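Lecture Rooms: Lectern and Microphone Checks for Visiting Speakers

Most problems at a public lecture come from the lectern and can be fixed before the doors open. The notes below apply to a standard room with a fixed lectern, one gooseneck microphone and one wireless lapel unit.

Height. Set the lectern so the reading surface meets the speaker's forearm with the elbow bent. If the speaker is not available, use the middle setting and leave the crank handle in place.

Gooseneck. Aim the capsule at the chin, a hand's width away. Pointing it straight at the mouth makes P and B sounds pop. Foam covers can be washed in lukewarm water with a drop of dish soap, pressed in a towel and left to dry for 24 hours. Do not put them on a radiator.

Lapel unit. Clip it to the side the speaker will turn toward during questions. Keep necklaces, scarves and name badges clear of it. Fit new batteries for each lecture and move the old ones to the wall clocks.

Cables. Run floor cable along the wall where possible. Where it has to cross an aisle, tape it lengthwise with cloth gaffer tape. Duct tape leaves adhesive on carpet, which comes up with citrus remover and a plastic scraper.
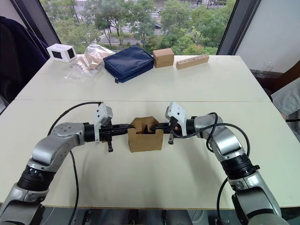 Coralie McPhee writes that lengthwise taping is fine on carpet but lifts on waxed floors, and that she uses a rubber cable ramp there instead. She adds that the tape should come up the same evening, pulled back low and slowly.

A ramp is acceptable on any hard floor. Check that it lies flat at both ends.

Water. Use a wide, heavy glass on the shelf below the reading surface. Bottles with crinkling sides are picked up by the gooseneck.

Printed notes. Set at 14 point or larger, single-sided, pages numbered and unstapled. Slide finished pages to the left; turning them over is audible in a room with 400 seats.

Reading lamp. Wipe the shade with a dry microfiber cloth, lamp off and cool. Spare bulbs are kept in room 252, second drawer.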